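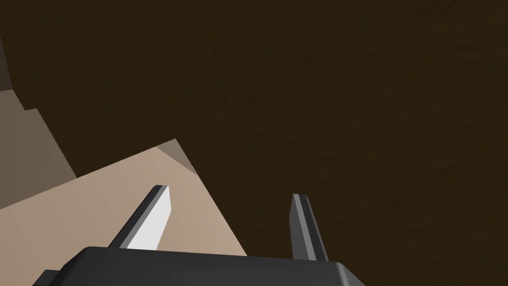 Iron in Everyday Life: What People in Flesthorpe Know About Anemia

Final project report, Community Health course
Ebuka Omoregie, Baiba Jaunzems, Gwion Rowlands and Tuấn Mạch
Supervisor: Cledwyn Hughes
August 2024

Introduction

When we first sat down to choose a topic, all four of us wanted something different, and it took a good many cups of tea before we settled on iron-deficiency anemia. Baiba was the one who talked us into it. She had been tired all through last winter and had put it down to studying too hard, and then a blood test in February showed that her iron was very low. She had been drinking strong black tea with every meal and hardly eating any meat or beans, and it had never crossed her mind that any of this might matter. The rest of us had to admit that we wouldn't have guessed either.

So our project asks a fairly simple question: how much do ordinary people know about anemia, and would they recognize it if they had it? We are very grateful to everyone who stopped to fill in our form, and especially to those who stayed to chat (some of them for quite a while!).

What anemia is

Blood carries oxygen around the body by means of a protein called hemoglobin, which is found in the red blood cells. The body needs iron to make it. If there isn't enough iron for long enough, the stores run down, the body makes less hemoglobin, and the tissues get less oxygen than they should. This is iron-deficiency anemia. There are other kinds of anemia too, for instance those caused by a lack of vitamin B12 or folate, or the inherited kinds such as sickle cell disease, but we have left them out of this report except where people asked us about them.

The signs tend to come on slowly, and a person gets used to them. The usual ones are tiredness, pale skin, shortness of breath on the stairs, headaches, cold hands and feet, and sometimes a fast or pounding heartbeat. Some people get brittle nails or a sore tongue. A few get a craving for things that aren't food, such as ice or even soil. This is called pica, and it was the fact that surprised our visitors more than any other.

Heavy periods, pregnancy, growth spurts in childhood, and a diet low in iron can all play a part. In older men and in women after menopause, low iron can be a sign of slow bleeding somewhere in the gut, and a doctor will usually want to look for the cause before treating it as a matter of diet alone. 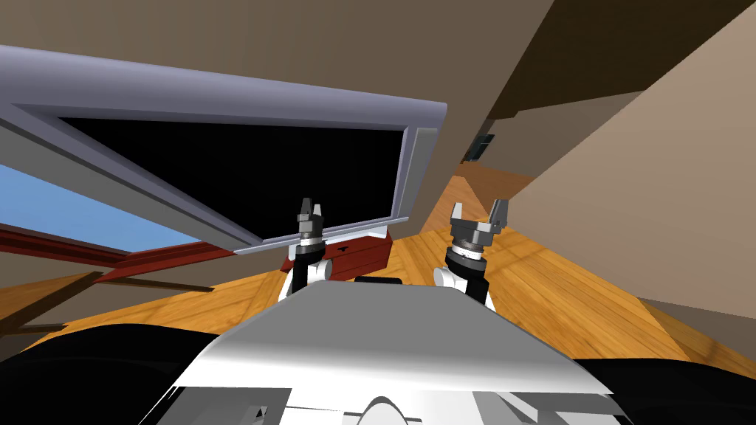 How we did the survey

We wrote a one-page form and tried it out on our families first, which was a humbling experience, as Gwion's grandmother found a question that could be read in two opposite ways. After fixing that we collected answers over 2 weeks at the library and outside the Plorkeo grocery store. Flesthorpe is a small town of 2000 people, so we did meet a lot of neighbors, and we should say plainly that our sample is not a random one. People who are in a hurry don't stop, and people who are unwell may not be out shopping in the first place.

In the end we had 114 completed forms. We didn't ask for names, and we told everyone that we are students and cannot give medical advice. Anyone who was worried about their own health was encouraged to speak to a doctor or a pharmacist.

What we found

Most people had heard the word anemia and connected it with being tired or pale. Far fewer knew that it could make you breathless, and hardly anyone had heard of pica. A common belief was that anemia only affects women. Another was that spinach is the best cure. Spinach does contain iron, but the body takes up only a small share of it. Iron from meat and fish is absorbed more easily, and iron from beans, lentils and fortified cereal is absorbed better when there is some vitamin C in the same meal, such as an orange or a few slices of pepper. 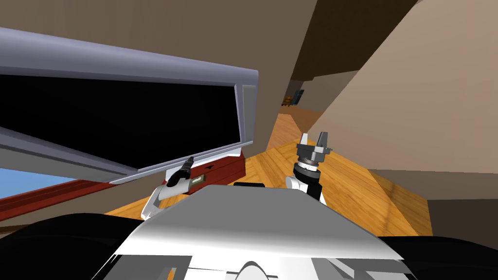
Black glass panel in a light gray rim, with a dark red surface beneath.

The question about tea and coffee gave us the liveliest conversations. Both can reduce the amount of iron taken up from a meal, and it helps to drink them between meals instead. Several people told us kindly but firmly that they would not be changing their breakfast — Tuấn wrote down some of these remarks and we enjoyed reading them aloud later.

We were more concerned about the answers on supplements. Quite a few people said they would buy iron tablets on their own if they felt tired. Tiredness has many causes, though, and too much iron can be harmful, particularly to small children who find the bottle. A simple blood test is a much better starting point, and tablets should be kept well out of a child's reach.

Problems and what we would change

Our form was too long. Ebuka had warned us, and he was right, as the last questions were often left blank. We would also like to have had a version in larger print, and we'd have liked to visit the Amano Community Center, where there is a lunch club for older residents, but our dates and theirs never matched. Mr. Hughes suggested that next year's group might begin there and keep our questions on symptoms, so that the answers can be compared with ours.

Our blank form and the table of results are kept in the project folder at the Pliseck Building, and anyone who wants to use them is very welcome to do so.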